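Home | Contents | Authors | Search
Print this article | E-mail this article

3.2 Open-weave baskets 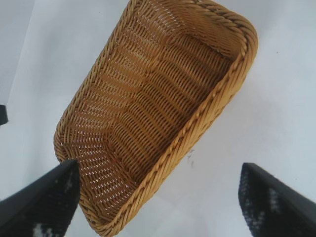

Figure 4. Rectangular basket with braided rim and ribbed floor.

Baskets were the most common small container in the homes we visited, and 254 of the 886 recorded were rectangular with a woven floor. Households used them for bread, post, chargers and folded napkins, often changing the use between visits. Collet and Ross coded each basket by rim, floor and wall. The type in Figure 4 has a thick rounded rim and an over-under floor with small gaps between the strands.

The gaps mattered more to owners than we had expected. Crumbs fell through to the table, and several people in the Drondum group lined the floor with a cloth or a sheet of paper. Owners of closed-floor trays seldom did this. Liners were changed most often in January, when visits fell close to the holidays.

Rim thickness was measured at the middle of each long side (Engelhardt's method, Section 2.4). Thick rims were preferred for carrying, though two households in the Chauvin group found them awkward on narrow shelves. Results for lidded baskets are given in Section 3.3.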